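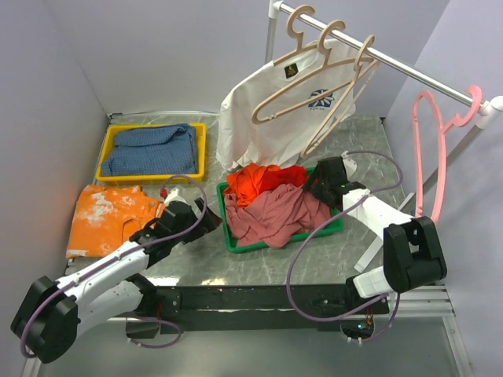
Du linge plié dans un bac jaune, un autre vêtement plié juste devant.

Laver les maillots de foot : ce qui marche, ce qu'on vous vend

Mis à jour le 5 juillet 2021

La reprise approche et les rayons se remplissent de lessives « spécial sport ». J'en ai acheté trop, pour le club de Gilten comme pour la maison, et je n'ai toujours pas vu ce qui justifie de payer le double. Voici donc ce que je fais, et ce que j'ai arrêté de croire.

L'herbe et la boue d'abord. La boue, on la laisse sécher complètement, on brosse dehors, puis on lave. Ceux qui frottent un short encore trempé font entrer la terre dans la maille, et je ne connais pas de détachant qui rattrape ça proprement. Pour l'herbe : un peu de savon de Marseille humide, un quart d'heure d'attente, rinçage à l'eau froide. Le spray Laltix fait à peu près la même chose, avec un parfum de pomme en plus. Il promet « l'effet stade en 4 minutes ». Je l'ai laissé 4 minutes, puis une heure. La trace verte au genou était encore là dans les deux cas.

Le vinaigre blanc, maintenant, dont on lit partout qu'il « fixe les couleurs ». Sur un maillot en polyester, je demande à voir. Un petit verre dans le bac d'adoucissant atténue un peu l'odeur de vestiaire, je le concède. Pour le reste, un tissu qui dégorge continuera de dégorger. Jamais avec de la javel, évidemment.

Quant à l'adoucissant lui-même, gardez-le pour les serviettes, et encore. Il laisse un film sur les textiles respirants, qui sèchent moins bien et finissent par sentir plus fort. C'est écrit sur la plupart des étiquettes, que personne ne lit.
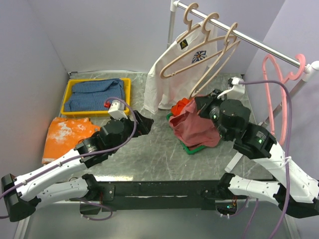 Pour les flocages, retournez le maillot avant de le mettre en machine, 30 degrés, essorage modéré, pas de sèche-linge. Les numéros qui se décollent au bout d'une demi-saison ont souvent pris un coup de chaud, même si le vendeur vous parlera d'un « défaut de série ». Et si vous devez repasser, faites-le à l'envers avec un linge entre les deux, sans vapeur.

Les chaussettes se lavent dépliées. Ça paraît idiot, mais une chaussette roulée en boule ressort avec ses billes de caoutchouc du synthétique, qui vont ensuite se promener dans le filtre. Videz-le, ce filtre. Au club nous avons compté 206 maillots à la fin de mars, toutes équipes confondues, et la machine avait rendu l'âme deux semaines avant. Le réparateur a sorti une poignée de billes noires de la pompe.

Reste l'odeur des protège-tibias. Bicarbonate, eau tiède, brosse à ongles, séchage à l'air. Les sachets désodorisants Zamel à glisser dans le sac ? Ils sentent la lavande pendant deux jours, puis le sac sent la lavande et le pied. Le congélateur, qu'on me conseille chaque année, ne m'a rien donné non plus : l'odeur revient au premier échauffement.

Pour le rangement, pliez les maillots flocage vers l'intérieur, sans marquer de pli sur le numéro, et seulement quand ils sont bien secs. Un sac fermé sur du linge encore humide, et tout est à relaver.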